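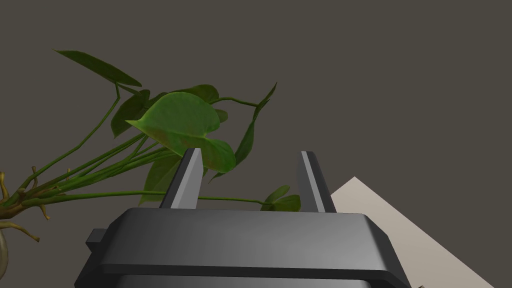

Chae-won Nam objected, on reading a draft of this section, that a simulated plant forgives what a living one does not, and that a grower choosing between handling kits would want to know how much of the score came from the software's idea of a leaf. The objection is a fair one and has shaped the way the results are set out in this section. We report the simulated trials of the Flarken kit separately from the bench trials in Section 5, and we do not pool the two at any point.

Figure 3. Simulated view from behind the gripper in the foliage task, with both fingers open and a heart-shaped leaf behind the tip of the left finger.

4.2 Foliage handling in simulation

The Flarken kit is sold as a complete package for light horticultural work. It consists of a parallel-jaw gripper, a mounting plate, a licence for the Malik planning software and a set of ready-made simulated rooms in which a buyer may rehearse a task before installing the hardware. The supplier, Brosance, provided the kit on loan for the period of the review and had no part in the design of the trials. The software was used as delivered, apart from the changes to the stem settings described below.

The foliage task asks the gripper to take hold of a named leaf on a trailing house plant, move it aside and let it go without disturbing the container. It was chosen because long, thin stems are a common source of difficulty in this kind of work. A stem that crosses behind a finger may be caught as the jaws close, and the pull is then passed along to other parts of the plant. The view in Figure 3 shows the sort of arrangement in question: several stems cross one another on the way to their leaves, and one runs nearly level behind the left finger towards a small cluster of leaves by the right.

Each trial began with the gripper open and ended when the leaf had been released or when the software stopped the movement. We ran 500 trials, all in the same simulated room, with the plant turned to a new angle at the start of each. A trial was scored as clean if only the named leaf was moved. It was scored as a catch if any stem or further leaf was held between the fingers at any moment after closing. Trials in which the planner found no safe path, and so did not close the jaws, were scored as refusals.

Of the 500 trials, 159 were catches and 111 were refusals. The remainder were clean. The refusals were not spread evenly. Most came from angles at which the named leaf hung close in front of another, and at these angles the planner tended to give up early, although a path existed that an operator could find by hand. Brosance describes this in the manual as cautious behaviour and offers a setting to reduce it. We tried the setting in a short separate run and found fewer refusals but more catches, and we returned to the standard value for the trials reported here.

The catches call for closer attention. In the software as delivered, stems are treated as smooth and fairly stiff, and they slip out of the jaws more readily than we would expect from a real plant. We therefore raised the friction of the stems and lowered their stiffness, using values measured on cuttings at the Bokudham glasshouse. All the figures above were obtained with these values. A buyer who rehearses with the delivered settings is likely to see a better result, and the manual should say so plainly.

Two further limits should be noted. First, the leaves in the simulated rooms do not tear or bruise, so a clean trial says nothing of the state of the leaf after release. Secondly, the lighting is soft and even throughout. The planner relies on the edges of leaves to judge which lies in front, and we have no evidence from these trials on how it would manage under strong sun or grow lamps – a matter of some weight for any glasshouse.

Setting up the task took one member of staff 4 hours, including the changes to the stem settings. The room editor is clear and well laid out, and the replay tool, which allows a trial to be stepped through from the gripper's side, was used throughout the scoring. The bench trials with the same gripper and the same scoring rules are reported in Section 5.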